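Isolel Packing Line Project
Progress report to the Suvura Fund, October 29, 2024

Thank you again for your patience over the summer! We lost most of August to a delayed delivery, but the practice table is up and running now, and the packers have been coming by between shifts to see what their future helper can manage.

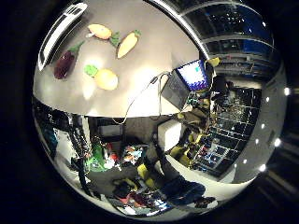 What the packers are telling us

We sat down with 58 people from the Grillov site, and the talks were longer and friendlier than we'd planned for. Most would gladly hand over the sorting, which is hard on the wrists, but they want to keep the final check of each tray (and we agree with them). Three packers have asked to train as line leads, and their hours and pay stay as they are while they learn. The night crew still has worries about pace, so we've promised that the crew will set the speed.

Practice runs

We are at around 200 runs with toy produce, and would like another 100 before anything moves to the Hosseinzadeh hall. 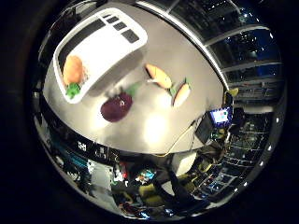 Practice table with the slotted tray, one orange piece in it and the eggplant and carrot still out.

Our next request covers training hours only.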